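About Callia

Hi, I'm Esperanza Carrasco, and I run Callia with three other people and a reflow oven that we've had to repair more often than any of us would like. We help small hardware teams get from a prototype that works on a desk to a few hundred units that work in other people's houses. That's the whole business. If you've got a working board, a pile of orders and a growing feeling of dread, you're the person I had in mind when I started this.

I got into it by being that person. Years ago I designed a little soil sensor called Fimomell (my niece picked the name, and I let her). I took 371 preorders in one November, which felt like a fortune, and then I found out that the radio module I'd built everything around had a minimum order of 2,934 pieces and a lead time longer than I'd promised my customers for the finished product. I redesigned the board twice, moved the antenna three times, and shipped so late that some people had forgotten what they'd bought. A few of them wrote me very nice emails anyway. One sent a picture of a dead tomato plant.

Rosalía Soler was the engineer who got me out of that hole. She looked at my layout for maybe ten minutes, asked why the test points were underneath the battery, and I didn't have an answer. When Fimomell finally wound down I asked her if she wanted to do this for other people, and she said yes, as long as she never had to talk to a freight company. She never has! That's my job. 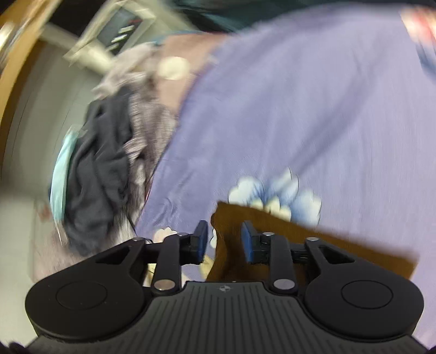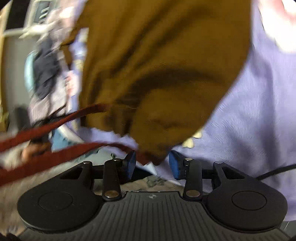
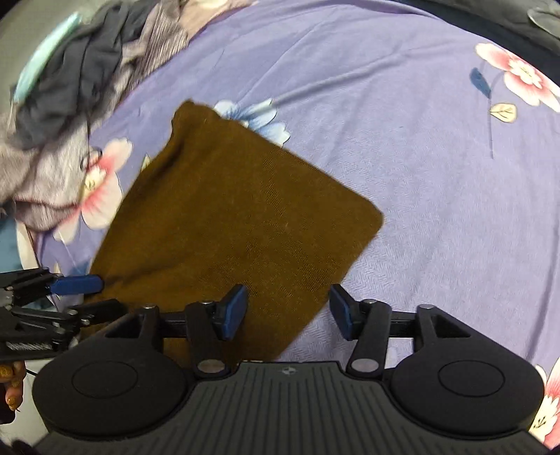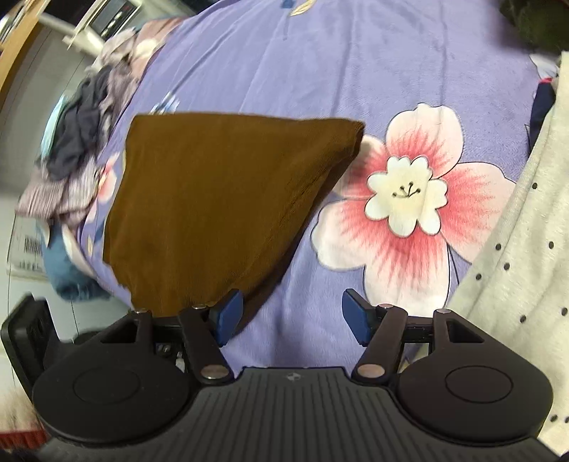
These days there are four of us. Rosalía does the boards and the firmware that goes with them. Tharindu Mridha builds the test fixtures, the clamshell kind with the spring pins, and he's fussy about them in the best possible way. Ginevra Cirillo does purchasing, and she keeps a spreadsheet of connectors and their substitutes that I would rescue from a burning building before my own laptop. I do quotes, schedules, shipping, and the phone.

So what happens if you write to us? First we ask for your files: schematic, layout, parts list, whatever mechanical drawings you have. Messy is fine. We've had a parts list arrive as a photo of a whiteboard and we managed. Then we spend a week or so going through it and send you back a plain written review that says what we'd change, what we'd leave alone, and which parts are going to be trouble to buy. You pay a flat fee for the review and it's yours. Take it to another shop if you want, plenty of people do.

If you stay with us, we build a small pilot run next, and I always push for that even when people are in a hurry (everybody's in a hurry). Our friends at Petrenko do the enclosures, two streets over, so when a lid doesn't close we can walk over with the board and stand there together until it does. After the pilot we fix what needs fixing and then do the real run.

Our biggest single job so far was 740 units of a doorbell for people with hearing loss, designed by Milagros Garrido, who drove the last boxes home herself in a borrowed van. Our smallest was 113 guitar tuners. We liked both of them a lot. We're not set up for tens of thousands, and if that's where you're headed I'll say so on the first call and give you a couple of names.

A few things we don't do: medical implants, anything that flies over people, and logo design. We also won't promise you a ship date before we've seen the parts list. I know that's annoying. I made that promise once to all those Fimomell customers and I still think about the tomato guy.

We do have one product of our own, by the way. It's called Undell, and it's a little programming jig that holds your board still while you load firmware and run basic checks. Tharindu made the first one for himself, customers kept asking to take it home, and now we sell them in small batches between jobs. They go out of stock a lot. Put your name on the list and Ginevra will write to you when the next lot is ready.

The shop is open from 9 in the morning until 5:30, with lunch at 1, when the phone goes to voicemail. Visitors are welcome if you let us know first, and please do bring your prototype, even if it's held together with tape. Parking is behind the building, on the side with the green gate. Ring twice, the first one never seems to register.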